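Cleaning the bathroom with a rented helper: tips after one season

Many readers of this page have asked me about the Hernero home service, where a humanoid robot comes to you for the rough cleaning jobs. I took the bathroom package in September and I have used it since then in two flats, mine and the one of my mother-in-law. Below are my tips, in the order I learned them. Some are useful also if you clean by hand.

What you get and what it costs

The starter package is 3495 for the season and contains 11 visits. A technician comes with the machine every time and stays in the flat. Mine was Rommel Talavera, a patient man who takes off his shoes without being asked. One visit is up to 70 minutes, and the setting up is counted in it, so have everything prepared before the bell rings. If you book the visit before nine in the morning you get a quieter technician and an easier parking place. I do not know if the first is policy.

Clear the basin first

Take away toothbrushes, soap dish, cups, the little bottle of hand cream. The robot can move objects, but it does it slowly and you pay for these minutes. I put all in a washing-up bowl and carry it to the kitchen. It takes me two minutes, the robot needed nine.

Bath mats must go as well. A mat which slides is bad for you and worse for something on two legs. Lift also the bin and the scales.

The cloth matters more than the cleaner

Hernero delivers its own microfibre cloths, but you can use yours. I tried several. A thick towel cloth is too heavy when it is full of water, and the fingers lose the corner. A thin one slips. The best was an ordinary cotton and microfibre mix, about the size of a dinner plate when folded once. Wring it well. If it drips in your hand, it will drip on the floor all the way from the bucket.

Use a dark cloth on white ceramic. You see at once the limescale dust and the old toothpaste on it, and you know when to change to a clean side. 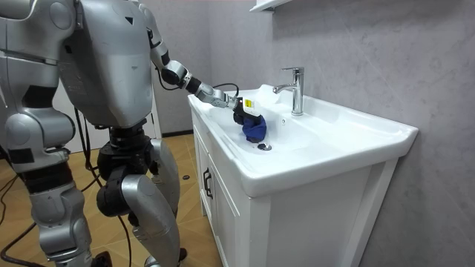

For the cleaner, take something mild. I use one part of white vinegar to four parts of warm water for the ceramic only, and I keep it away from the marble, natural stone and the grout, where vinegar eats the surface. For stone use a drop of washing-up liquid in water, nothing else. Never mix vinegar with bleach, with robot or without. Spray on the cloth and not on the basin, then less goes on the wall.

Pressure and stubborn rings

In the app (it is called Hitico, I cannot say why) there is a setting for pressure with five steps. Step two is enough for a basin cleaned every week. For a ring around the drain I go to step three, but first I lay a vinegar cloth on the ring for half an hour by myself. Jerome Quiambao wrote to me that he started at step five on an old acrylic bath and now he has dull stripes. Acrylic scratches easily, please stay at one or two.

The robot works in overlapping strokes from the rim to the drain. This is a good habit for people too. I used to go in circles and I only moved the dirt around.

Where it is weak

Behind the tap. There is a narrow place between the tap and the wall, and the fingers do not go in well. I do this part with an old toothbrush before the visit. The same for the overflow hole and the underside of the stopper, which you should lift out once in a month and soak.

Mirrors are not good either. It leaves lines, and I finish with newspaper or a dry coffee filter.

In a very small room, the door must open fully against the wall. In my mother-in-law's bathroom we took the door off the hinges, and then everything went well — but she was not happy to see her door in the corridor. Measure your free floor before you sign. The lady at the Lerkach office, Inese Ozoliņš, did this with me by telephone and she was honest that my second toilet is too small.

Cables and water

Wipe the floor dry before the start. Keep the shower closed during the visit, and put chargers and hair dryers in a drawer. If you have children or a cat, close them in another room with something nice to do.

Is it worth the money?

For me, half. My shoulder does not allow long scrubbing after the operation, and for this the service is a real help. For a healthy person with one bathroom it is expensive, and a good brush will do. Flynn Wihongi, who shares the subscription with two neighbours on his floor, pays a third of the price and is very content. Ask if your branch permits sharing, Tagle does and Lerkach does not.

Next time I write about the kitchen package and the oven door.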